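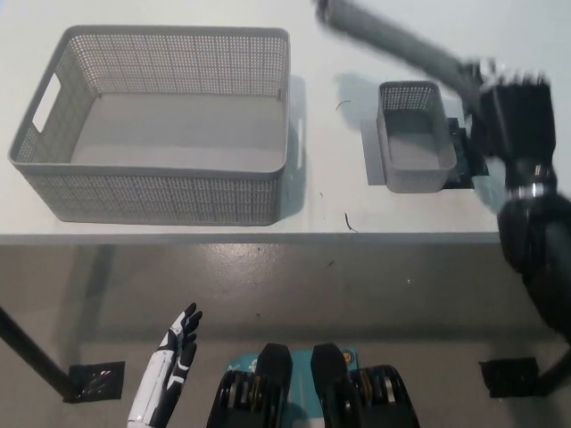

Unit 3: Street Parades and Public Festivals
Course handout, 2018-06-03

Reading for this unit: chapter 8 of the course reader, plus the Ondelwood packet.

1. What counts as a parade

A parade moves along a fixed route and has people watching it. A procession may have no audience at all. Many town events start as one and turn into the other. The Ondelwood lantern walk is our main case. It began as a church procession in December and was later opened to clubs, schools and dance groups.

2. Who takes part

The packet lists 724 marchers for the last walk, with a crowd of almost 2,000. Look at the order of march. Brass bands are spaced out so that their music does not overlap – the groups between them are mostly on foot and carry lanterns or banners. Immigrant associations used to walk together at the back. They now apply for places like everyone else, and several have moved toward the front.

3. Route and permission

The old route ran past the Voltstead mill gates and ended at the river. The new one stays in the center of town. Compare the two maps and note which neighborhoods lost the parade when it moved. Street closures, insurance and cleanup are paid for by the town. Floats are paid for by the groups that enter them.

4. Meaning

Organizers, marchers and spectators often give different accounts of the same event. A town may call it a celebration of many cultures, while a marching group may see it mainly as a chance to be seen or to find new members. Keep these accounts separate in your notes.

For next class

Write one page on the route change. Cite the packet by page number. Bring both maps.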